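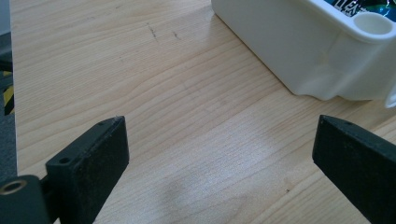
Articling applications: your questions, answered

By Nouhaila Naciri
Monday, April 28, 2025

Do I really need a different cover letter for every firm?
Sort of! I keep one middle paragraph that never changes and rewrite the top and bottom each time. Lawyers can smell a find-and-replace (I once thanked Hiretier for its interest in me, on a letter going to Helmy. Mortifying).

When do firms start looking?
Most of the ones I deal with open in November, but the small practices around Hurkberg hire whenever somebody leaves. Ring them. They like a phone call.

My marks are average. Should I bother?
Yes, please do. I had 27 knock-backs before my first interview, and my transcript was nothing to frame. Clinic work got me through the door, so put yours near the top of the page.

How many referees?
Two is plenty. Ask them early, and send them your résumé so they're not guessing what you've been up to.

Can I apply to Sundden if I want to do family law?
You can, but their students mostly do property and wills. I'd ask about rotations before you sign anything.

What do I wear?
Whatever you'd wear to court and can sit in for 4 hours. Comfy shoes, trust me.

Comments

tessa_b: Do the small practices mind if you're still waiting on final marks?

Nouhaila: Not the ones I know, just say so in the letter.

Grant W: Rang two on Friday, have a coffee booked with one. Cheers!

Contact | Copyright Nouhaila Naciri | Back to top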